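Notebook entry, 14 November 2023
Men's Health Outreach, Clendstead workshop
Entered by: Gitau Mosoti

The reply rate from the April mail-out has been finalised. Of 1,619 invitations sent to men registered with the Clendstead clinics, 300 were returned with a booking for a blood pressure and waist measurement check. Upendo Shirima has asked that the Shemweta route be recorded separately.
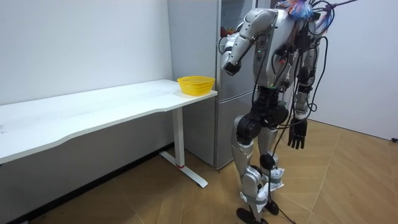
Cuff calibration was completed this morning. Two of the 22 Hadik cuffs read high against the reference column and have been tagged for return. The long white desk by the grey refrigerator would suit the seated readings, provided the participant's forearm can be supported at heart level. J. Gachanja to confirm chair height.

Wording of the reminder letter remains open. Y. Eze prefers the shorter version.

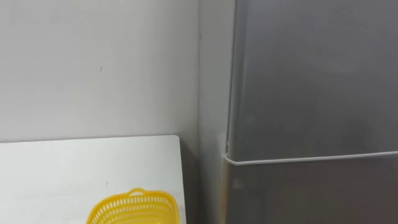 Privacy during measurement was raised again by Wekesa Mutiso. Participants at Rolano objected to being weighed within view of the queue. A recessed section of wall, such as the narrow one between the off-white wall and the stainless steel refrigerator, is of no use for a scale, and a folding screen should be costed. The results sheet is also to be turned face down once completed.

Cholesterol strips: lot numbers copied to the inside cover. Storage log to be initialled at each opening.

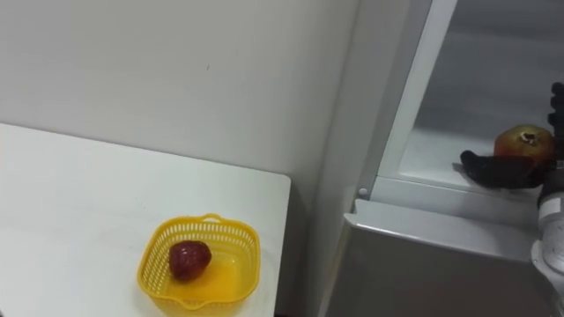
Should a man who has had coffee beforehand be turned away from the blood pressure check?
He should be seated and rebooked for later in the same session, with the time of the coffee noted on his sheet.

Outstanding: quote for the screen, replacement cuffs, Shemweta figures.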